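Subject: Re: Clothing sort at the Hikside flat, arrangements for November
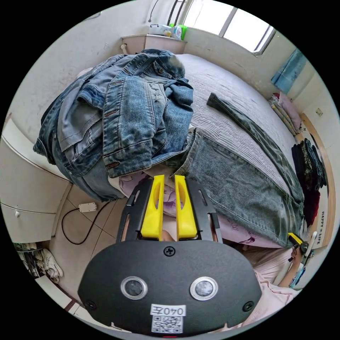
1. Position at present

Colleagues will wish to note that sorting is under way in the bedroom and that the bed is serving as the sorting surface. Denim jackets are being kept together in a heap at one end, with trousers laid out separately. The dark folded clothes stacked by the headboard should be left as they are until the denim has been dealt with.

2. Reply to the points raised

On Horbridge letting, Nesrin Aksoy wrote:

> Dear all,
> Before the Bolger collection is booked I should be grateful for
> confirmation of the following.
> (a) Are jackets and trousers to go in the same cartons?
> (b) Is the bedding on the shelf included?
> (c) Does the allowance of 3000 still stand, or has it been
> reduced to 2000 as was suggested at the last meeting?
> Regards,
> N. Aksoy

(a) No. Jackets are to be packed flat, buttons fastened, with no more than six to a carton. Jeans and other trousers should be folded in half lengthwise and then in three, and packed separately. Pockets must be checked before anything is folded. Dikent will not accept responsibility for items left in them.

(b) The bedding is not included, nor is the blue towel on the wall. Both remain with the flat, as do the sheets on the bed and the contents of the shoe rack.

(c) The allowance is 2000 for the present. The higher figure applied to both flats together and was withdrawn when the second was removed from the schedule.

3. Labelling

Each carton requires two labels, one on the lid and one on a short side. Please write the type of garment and the room in block capitals. Bottles and containers from the cabinet under the window must not be put in with clothing in any circumstances.

Amendments to the above should be sent to the list by noon on the day before collection. Requests made by telephone cannot be recorded.

Sayaka Kobori
Household Clearances, Hikside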